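## Let the bins rest before they move

Warehouse managers are fond of speed, and the parts trade has spent the better part of a decade buying it. This essay argues for something slower: a short stretch of unpowered roller track between the shelf and the packing bench, and one bin for each kind of part. The distribution hall at Bitham adopted that layout in August, and its merits deserve wider attention.

Small electrical parts are easily confused. A stop button and a selector switch may share a housing and differ only in the contact block. When several kinds are kept together, the picker must sort and pick at once, and errors follow. A bin on a roller track can be drawn forward with one hand, checked, and pushed back. 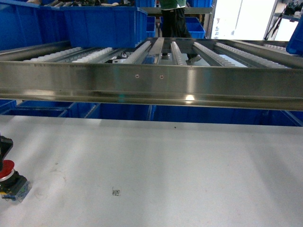
Rungnapa Chantharasri disagrees, and has written to say that open tracks invite people to park bins wherever there is space, and that by four in the afternoon the line becomes a second storeroom.

Her objection has weight. A track that holds everything serves no purpose, and the Bitham rules accordingly limit how long a bin may stand on the wheels. The rule is enforced by the shift lead and reviewed each month. Where it has lapsed, the fault has been one of supervision.

The matter of bin size has received less study than it should. Large bins suit bulky stock, and purchasing departments like them for their low unit price. They are a poor home for a handful of switches.
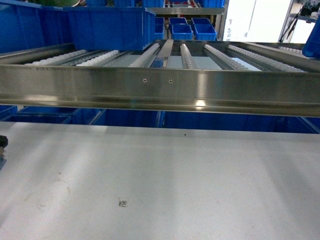
Small bins cost more per part stored, yet they shorten the search and make a shortage plain at a glance. In the month before the change, Bitham recorded 141 mispicks. In the month after, it recorded 27. Other causes may have contributed, including a revised label format, and the figures should be read with that in mind.

There remains the question of low stock. Many firms top up a bin as soon as it looks bare. This practice mixes old and new batches and should end. The last piece should be picked before the next carton is opened. 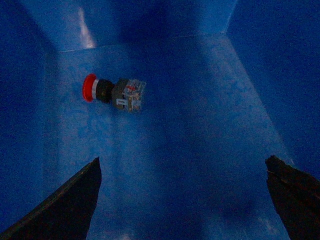 Should a bin holding a single part be returned to the shelf? It should, provided the reorder card has been pulled and the count entered in the stock record.

Firms considering the change would do well to begin with one aisle and keep their present labels until the trial is over.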